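Unit 6. Worker classification and employment tax
Course notes, income and payroll tax for small firms
Instructor: Emrys Samuel

6.1 Why classification comes first

Every payroll question in this unit depends on whether the person being paid is an employee. If the answer is yes, the payer withholds income tax, withholds the employee share of Social Security and Medicare tax, pays the employer share, and owes federal unemployment tax on wages up to the wage base. If the answer is no, the payer generally withholds nothing, and the worker pays self-employment tax on net earnings.

The label in the contract does not settle the matter. A written agreement that calls someone a contractor is evidence of what the parties intended, and it carries some weight in a close case. It does not override the facts of the working relationship.

6.2 The common law test

The test asks whether the payer has the right to direct and control how the work is done. The right matters even if it is never used. The facts are usually sorted under three headings.

Behavioral control. Instructions about when, where and in what order to work; training in the payer's methods; review of the process as well as the result.

Financial control. Unreimbursed expenses, investment in tools or premises, freedom to take other customers, method of payment, chance of profit or loss.

Relationship of the parties. Written terms, benefits, expected length of the arrangement, and how closely the work is tied to the payer's regular business.

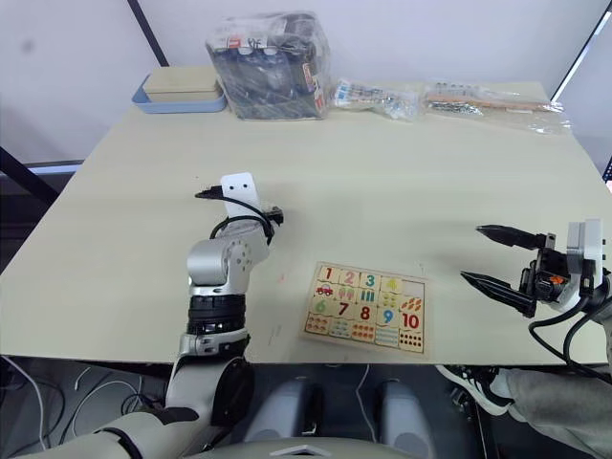
No single fact decides the case. Students often give too much weight to hourly pay. Lawyers and consultants bill by the hour and may still be independent. Hourly pay points toward employment, but it has to be read with the other facts.

6.3 Worked problem

Jitent repairs commercial ovens. It engages Lenni Ahonen for 30 hours a week at $40 an hour. Ahonen drives a Jitent van, uses Jitent's parts, follows its service manual and reports to its dispatcher at 7 a.m. The contract says "independent contractor" and may be ended by either side at will. In June, Ahonen also does one job for Bravwood, for a flat $500, using hand tools Ahonen owns and on a schedule Ahonen sets.

Jitent: employee. The manual and the dispatcher show behavioral control. Ahonen has no real investment in the Jitent work and no way to lose money on it. Repair is the regular business of the firm.

Bravwood: contractor on these facts. Self-employment tax applies if Ahonen's net earnings from self-employment for the year reach the filing threshold. Note that one person can be an employee of one payer and a contractor for another in the same year.

6.4 Relief for the payer

Section 530 of the Revenue Act of 1978 can end a payer's employment tax liability even when the worker was an employee under the common law test. The payer must have filed the required information returns, treated similar workers the same way, and had a reasonable basis for the treatment. The section is not part of the Code, so look for it in the notes following section 3401.

6.5 For next session

Read the Nerker and Shin fact patterns in the packet. Write up Nerker in no more than 2 pages. State the facts that cut against your answer before you give it.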